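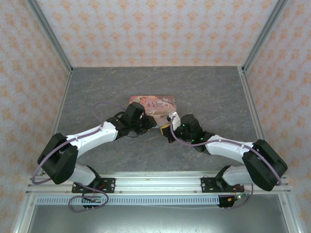

Fig. 1. Two-arm cell with a card on the tabletop, both grippers at its lower corners.

3. Equipment plan and budget

Main cost was always going to be the arms, so we priced those first. Quotes from Gilludari and Brildale. Brildale cheaper per arm but the brackets are extra and lead time is 15 weeks — too long for us, the term would be over. Went with Gilludari for the plan.

Frame is aluminum profile. One rail across the near edge, both arms bolt to it, cable duct goes underneath. Order extra corner brackets, we were short last time.

Cables: we forgot them completely in the first draft. Each arm needs a run from the base over the elbow to the gripper with slack left for the loop. Spare set added, plus 2 spare boards.

Fingertips are a wear part. Roughly $100 set aside for those, might be low. Should of asked Hsueh for a bulk price earlier.

Wallpaper and tabletop covering came out of the Prurito lab supplies line, not ours.

Still open:
- spare gripper, yes or no (decide before the March order)
- shipping on the profile, no quote yet
- who pays for replacment power supplies

Order goes out in 3 parts so the frame can be built before the arms get here.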